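Zaltumdale Kitchen Chores, data card

Version: November release
Maintained by: the Tonatwood project
Simulator build: Birkeo
Companion policy code: Pacheco

What this is

Zaltumdale is a set of simulated kitchen episodes for one robot arm with a two-finger gripper. The tasks are small ones that come up in any kitchen: pick up a spoon, put a sponge by the sink, move a plate, clear a knife off the counter. There are 218 episodes across 19 tasks.

We put it together to get a plain answer to a plain question: can a robot arm do kitchen chores yet? Our answer so far is that it can do pieces of them. A policy trained on this set will often pick up an object it has seen in a place close to where it has seen it. Ask it to clear the whole counter and it usually stalls by the third item.

Please read the section on limits before quoting any result from this set. Everything in it is rendered, and a good score here says little about a real kitchen.

Views

Each episode is recorded from 2 views. The scene view shows the arm and the kitchen. The gripper view is close to the fingers and shows what is between or above them. Spoons are the hardest objects in the gripper view. They are thin, they reflect light, and the shadows in our renderer have coarse, stepped edges that fall across the metal and the countertop alike. A model that has to find the narrow neck of a spoon with the fingers open on either side has to learn to ignore those edges. 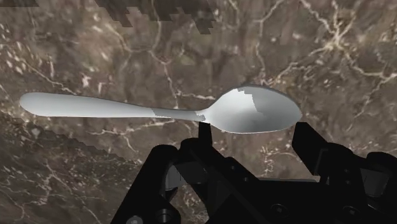 Folder layout

episodes/ holds one folder per episode, named by task and number
episodes/.../scene/ has the scene view frames
episodes/.../gripper/ has the gripper view frames
episodes/.../state.csv has joint angles, gripper opening and time
episodes/.../label.txt has the task sentence and the outcome
splits/ has the train, validation and held-out lists
tools/ has the loader and the replay script
CHANGES.txt lists what moved between releases

The two views share one clock. In a few of the older episodes the gripper view starts one frame late. The loader corrects this when it reads the episode, so don't correct it again in your own code. If you skip the loader and read the frames directly, check CHANGES.txt for the list.

Getting started

1. Unpack the archive somewhere with a short path. The episode names are long, and some systems complain.
2. Run the check script in tools/. It prints the name of any file that is missing or damaged.
3. Open one episode with the replay script before you train on anything. Look at both views side by side.
4. Train on the train split only. The validation split is for picking settings.
5. Run the held-out tasks once, at the end, and report what you get.

The replay script needs a display. On a machine without one, pass the option to write a video file and copy it over.

Tasks

The tasks fall into four groups.

Pick up. One object is lifted from the counter and held. Spoon, knife, sponge and plate are in this group. It is the easiest group and the one most people start with.

Put down. The arm starts with the object already in the gripper and has to set it down in a named spot. People expect this to be the simple half. In our baseline runs it was worse than picking up. The arm tends to let go a little too high, and a spoon let go at an angle will roll.

Move. Pick up and put down in one episode, with nothing reset in between. Most of the failures come in the put down half, as above.

Tidy. Two or more objects, with one sentence describing the end state. There are 11 held-out episodes of this kind and our baseline did not finish any of them.

How the episodes were made

An operator drove the arm in simulation with a hand controller. The simulator stored the joint positions, and the frames were rendered afterward from the stored positions. That means the frames are clean in time – no dropped frames, no motion blur – and it is one more way they differ from a real recording.

Operators were told to work at a comfortable speed and to carry on after a slip if they could. Episodes with a slip and a recovery were kept and marked "recovered" in the label. Episodes where the object ended up on the floor were kept and marked "failed." We would rather have them in than out. A policy that has only seen clean runs has no idea what to do after a bad one, and it shows.

The start pose of the arm is moved a little for each episode. Lighting direction changes between tasks and stays fixed within a task.

The kitchen

All episodes use one kitchen. It has a marble counter with a sink in the front, dark cabinets that turn a corner, and a second counter farther back. The arm is mounted at the cabinets and reaches over the main counter from there. Objects that belong to other tasks are left out while a task is recorded, so a spoon episode may have a head of lettuce, a knife and a roll of paper towels on the same counter. We did this on purpose. Early versions had a bare counter with a single object on it, and policies trained on those fell apart as soon as anything else was added.

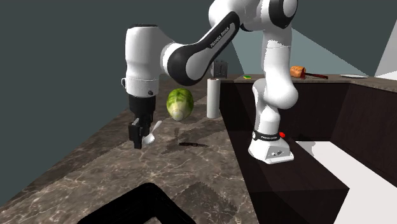 Clutter matters for a second reason, and it took us a while to see it. With only one object on the counter, a policy can score well without reading the task sentence at all. It just goes to the thing that is there. With several objects out, the sentence has to be used. When we swapped the sentences around at test time on the early version, the scores barely changed. On the current version they drop, as they should.

The cost is that reaching past things is harder, and the arm's own shadow can cover a small, dark object. The knife suffers most from this. If your policy does well on everything but the knife, try the tasks with shadows turned off in the Birkeo settings before you blame the policy.

Scoring

An episode counts as done if the object is where the sentence asks for it and the gripper state is right at the end (closed for pick up, open for put down). We do not give part credit in the main score. The script also prints a stage score, which says how far the arm got, and that is useful for debugging. Please don't report the stage score by itself.

There is a time limit on each run. A human operator rarely comes near it. Policies run into it often, mostly by hovering over the object and making small corrections that go nowhere.

What our baseline can and can't do

The Pacheco baseline is a small model and was not tuned hard. It is there so that you have something to compare against.

It does well at picking up the sponge and fairly well at picking up a spoon that lies straight in front of it. It has trouble with spoons lying toward or away from the arm, where it tends to close on the bowl end and push the spoon along the counter. It can pick up the plate only when the rim is near the counter edge. It does not plan ahead, so if one object blocks another it will try to go through.

None of this adds up to a chore. Setting out spoons for a meal means finding the right drawer, opening it, taking the right number, turning them the same way and closing the drawer again. We have the taking part, some of the time. The drawers in this release do not open.

Limits

One kitchen, one arm, one gripper. A policy trained here has no reason to work in another room, even a simulated one.

No people, no pets, no running water, no food that changes shape. The lettuce is a solid object and can't be cut or torn.

Contact is simplified. Thin metal objects sometimes sit in the fingers more firmly than they would in real life, and sometimes slide when they should hold. We have not matched friction to any measured value.

The task sentences are all in English and mostly short. They were written by a few people with similar habits, and it shows in the wording.

Do not use this set to decide whether a robot is safe to run around people. It was not made for that and holds nothing that would help.

Known problems

The stepped shadow edges come from a low shadow resolution setting. Raising it fixes the look but makes rendering much slower, and it would make new frames differ from the released ones. It stays as it is for now.

The gripper opening in state.csv is the commanded value. The measured value will be added as a second column in the next release.

Two task sentences use "counter" without saying which counter. Either one is accepted by the scoring script.

Reporting a problem

Open an issue with the episode name, the view and the frame number. If the trouble is in scoring, attach the printed output from the script. Issues are read on Friday, and fixes go into CHANGES.txt with the episode name so you can tell whether your copy is affected.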